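Sorting Rolled and Folded Towels into Fabric Bins with a Single Arm
Project report, Robotics Lab Course, Group Denholm
Authors: Hanna Duda, Sabine Vogler

1. Task

The assignment asked each group to pick a household task involving soft objects and to bring one robot arm to the point where it could carry out the task from a fixed set of starting layouts. We chose putting towels away in open fabric bins. The towel is picked up from the table, carried over the rim of a bin, lowered, and released. The task counts as complete when all towels in the layout are inside a bin and no towel hangs over a rim by more than a hand's width.

Two versions were defined. In the folded version, cloths are placed on their long edge, one behind the other. In the rolled version, each towel is a cylinder lying on the table and is placed in the bin in any orientation. Most of our time went into the rolled version. The folded version was attempted in the last part of the semester and is covered in section 5.

2. Setup

The arm is mounted at the edge of the table and carries a two-finger gripper with textured pads. One camera is attached at the wrist. A second, fixed camera views the workspace and is used for labeling outcomes. The control software is the course package, Flellota, with our own task scripts on top. Demonstrations were recorded by guiding the arm by hand through the motion at reduced speed.

The bins are soft and have no frame in the rim. This matters for the release step. A rim that sags inward narrows the opening, and a towel that touches the rim on the way down pulls the wall with it. We considered cardboard inserts and decided against them, as the assignment sheet did not allow changes to the objects. Before each block of runs, the operator placed the bins against the rear edge of the table and pulled the rims straight by hand. A reference arrangement was kept for the target state.

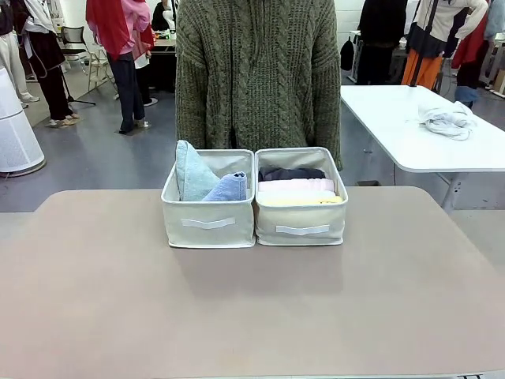
The position of the bins was marked on the table with removable tape during the first recordings. The tape was later taken off when we found that the wrist camera model had begun to use it as a cue. Runs recorded with tape were dropped from the training set. After that the bins were placed by eye, which introduced a small variation from run to run. We regard this as useful, although we did not measure it.

3. Data

We recorded 211 demonstrations of the rolled version. Of these, 31 were discarded. The reasons were loss of the wrist camera stream, a towel unrolling during transport, and operator error in guiding the arm. The remaining demonstrations were divided by layout, so that no layout used for testing also appeared in training.

Each demonstration is stored as joint positions, gripper opening, wrist image, and a label for the current phase. The phases are approach, grasp, lift, carry, lower, and release. Phase labels were set by hand after recording. This was slow work and was shared between both authors. We disagreed most often on the boundary between grasp and lift. A towel deforms for a noticeable time before it leaves the table, and there is no clean point at which it is lifted. We settled on the first image in which the underside of the towel is clear of the surface along its full length.

Between demonstrations, one person reset the table. The towels had to be rolled again each time to a similar tightness. Loosely rolled towels open up when gripped near one end, and the grasp then closes on a single layer. Sabine Vogler wrote a short reset procedure in October, which both of us followed from then on: fold once lengthwise, roll from the short side, press down along the roll, and set it on the table with the loose edge underneath.
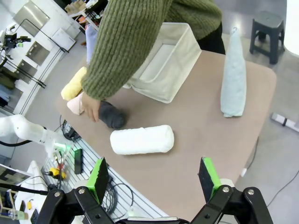

Layouts were drawn from a list prepared in advance. Each entry gives the order of the colors and a rough angle for every towel. The person resetting the table stayed within reach until the layout was complete, then stepped back before the arm was enabled. The stop button was held by the second person at all times.

4. Results, rolled version

Testing used 59 runs on layouts not seen in training. A run was ended at the first failure, and the failure was assigned to the phase in which it occurred. In 8 of these runs, the gripper closed on the upper layer only and the towel unrolled during lift. This was the most frequent failure. The second most frequent was contact with the rim during lowering.

Failures in grasp were concentrated on towels lying nearly parallel to the closing direction of the fingers. The policy approached these towels at the end of the roll, where there is less material between the pads. Adding a rotation of the wrist before the approach reduced the problem in informal trials, but the change was made after the test runs and is not included in the figures above.

Light and dark towels were handled about equally well. We had expected the dark ones to be harder to locate in the wrist image.

5. Folded version

The folded version did not reach a state that could be tested. A folded cloth lying flat gives the fingers no edge to close on, and we had no reliable way to turn it onto its long edge. Hanna Duda tried pushing the cloth against the inner wall of the bin with the closed gripper. The wall gave way before the cloth stood up.

6. Open points

The wrist rotation should be tested on the full list of layouts. The Mazurek group used a slower lowering motion for a similar task, with a pause above the rim, and their script could be adapted with few changes. The layout list, reset procedure, and phase labels are in the course folder under Gundard, with the discarded demonstrations kept in a separate directory.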